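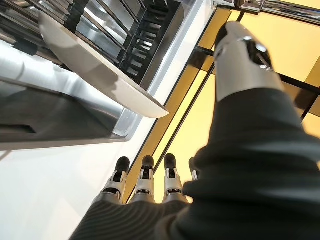 Keeping comics at home without losing the comics or the home

My longboxes used to live in the laundry, under a shelf of paint tins, and I have the wavy copies to prove it. There are 3059 issues in the house now. My partner calls this a fire load. I call it a collection, and I've had to learn how to look after it.

Get them off the floor

Concrete sweats. Even upstairs, a washing machine hose lets go sooner or later, and it will pick a Monday. Four bricks and a plank will do, or a low shelf if you have standards. Leave a hand's width between the boxes and any outside wall.

Bags and boards

Plain polypropylene bags are fine for reading copies. I change mine when they go cloudy or start to ripple. The boards matter more than people think: the cheap ones yellow and take the back cover along with them. Tape goes on the back of the bag, never the flap side, where it will grab the cover on the way out and you'll say things in front of the children.

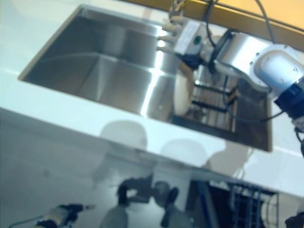 Wash your hands, then dry them, then wait a minute and dry them again. White gloves look very serious on the telly, but you can't feel a page edge through cotton, and that's how corners get folded. Hand cream is worse than toast. I keep an old towel by the reading chair and have been told it lowers the tone.

Filing

Alphabetical by title, then by number. I tried by publisher, then by colour of spine for one regrettable weekend in November. Stand them upright and snug, with a bit of give. If you have to wrestle an issue out, the box is too full. If they slump, cut a piece of cardboard to fill the gap.

Musty smells

Stand the comic in a lidded tub with an open dish of baking soda beside it, and leave it a week. The soda does not go on the comic. Kyu-ri Maeng wrote in to say she uses unscented kitty litter the same way, and that the cat was not consulted.

Light

Reds go first. Anything framed should hang away from the window, and swap it out a few times a year. My favourite cover spent one summer facing north and is now mostly beige.

Lending

Write it down. Obadia Swai, I still have your name next to issue 117.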